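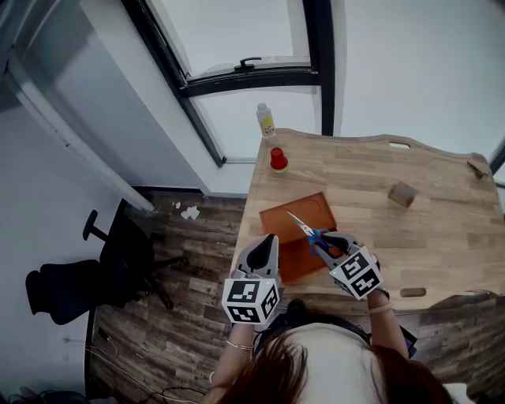
Selamawit Hadgu wrote in to tell me that groundwork is what people do when they're scared to get on. Well, I am sometimes scared to get on, and I still think she's wrong!

I spent most of February on the ground with Zasura, my opinionated gray mare, and I'd happily do it again. We long-lined. We backed through poles (crookedly, then less crookedly). We stood still, which for her is an advanced movement. And when I did swing a leg over, she waited at the mounting block like she'd been doing it all her life.

What I love is how much you get to see. From the saddle I can feel that the left hind is lazy, but from behind, on two lines, I can watch it being lazy and ask for more at the very moment it matters. My timing has gotten so much better - and my hands too, because a long line tells on you for every little grab.
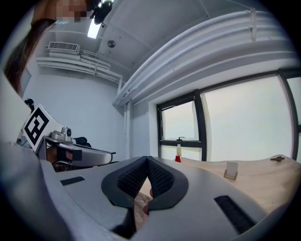 Hair down, one fingertip showing.

So my plea to the riding clubs is this: give us in-hand classes for grown horses! Ours has them for youngsters and then stops, as if a horse turns four and has nothing left to learn from the ground. Put one at the end of the schedule, when the arena is free anyway. Zasura and I will be first in line, and Selamawit is very welcome to come and hold my coat.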